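How to re-seal around a bathroom basin

If the sealant round your basin has gone brown, crumbly or just a bit sad looking, you can put it right in an afternoon, and you don't need to be especially handy. I have now done ours, the one upstairs and the one at my sister's place in Mukthorpe (a very old house with very opinionated plumbing), and each time I've wondered why I left it so long. It's a slow, rather soothing sort of job, and the worst of it is the waiting about afterwards.

I should say that this page is for basins that are let into a worktop, whether that's stone, tile or wood. A pedestal basin against a wall is much the same, but you'll be working along one straight edge instead of a curve, so you can skip the part about going round bends.

What you'll need

A tube of sanitary silicone. I use Bestik in clear or white, but any one that says it's for bathrooms and resists mould will do
A sealant gun
A plastic scraper, or an old bank card you don't mind ruining
Sealant remover gel (mine was Flastside, and a small bottle lasted all three basins)
Masking tape, the low-tack kind decorators use
White spirit or methylated spirit, and plenty of kitchen roll
A small bowl of water with a drop of washing-up liquid in it

If your worktop is natural stone, please read the label on the remover before you buy it, because some of them will mark granite or marble. Try a dab somewhere out of sight first, perhaps at the back behind the tap, and leave it for as long as the bottle says you'll be leaving it on the real thing.

Step 1. Have a good look first

Clear everything off the top, soap dish and toothbrushes and all, and give the whole area a wipe. Now get your face down near the join and look along it in decent light. A dark line where the basin meets the worktop may only be grime sitting on top, in which case a stiff brush and some bathroom cleaner could save you the whole job! If it stays dark after a scrub, or if you can get a fingernail under the edge, it wants replacing.

Speckled stone is a bit of a rascal at this stage, as it hides crumbs and gaps very well. I go round with a torch held low, and then I go round again with my fingertip.

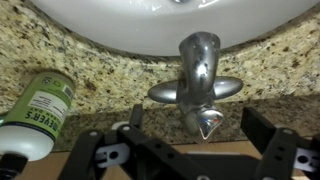 Step 2. Take out the old sealant

Run the remover gel along the join and leave it for as long as the bottle tells you. Go and have a cup of tea. When you come back, push the scraper in at a shallow angle and ease the old bead up. With luck it comes away in long rubbery strips, which I find far more satisfying than I probably should. The bit behind the tap is always the fiddliest, so cut a narrow piece off your old card and work that in from both sides.

Don't be tempted by a metal blade. I was, at the first basin, and there is a small scratch that I see every single morning.

Step 3. Clean it, then clean it again

New silicone won't stick to old silicone, or to soap, or to damp. Wipe the join with spirit on a bit of kitchen roll, keep changing the paper until it comes up clean, and then let everything dry. I leave it overnight if the household will put up with it. Open a window while you're using the spirit.

Step 4. Tape both sides

Lay one line of tape on the basin and another on the worktop, leaving a gap of 4 mm between them. On a curve, tear the tape into short lengths and overlap them. Press the inside edges down firmly with your thumbnail so nothing creeps underneath.

Step 5. Run the bead

Cut the nozzle at a slant, a little smaller than you think you need. Start at the back, where a wobble won't show, and squeeze gently while you draw the gun along in one steady go. If you have to stop, let the pressure off the trigger or it'll keep oozing.

Step 6. Smooth and peel

Dip a finger in the soapy water and run it lightly along the bead, wiping off the extra as you go. Peel the tape away straight afterwards, while the silicone is still soft, and pull it back away from the join. Then one more very light pass with a wet finger, and leave it alone.

Step 7. Keep it dry

Check your tube for the curing time. Mine said up to 148 hours for a full cure in a cold room, which seemed terribly long, though it was fit for a careful hand wash well before that. We put a note on the tap and brushed our teeth in the kitchen.

If you've a lump or a thin patch once it's all set, trim the lump off with your plastic scraper. A thin patch is best cut out and done afresh, with the same cleaning and taping as before.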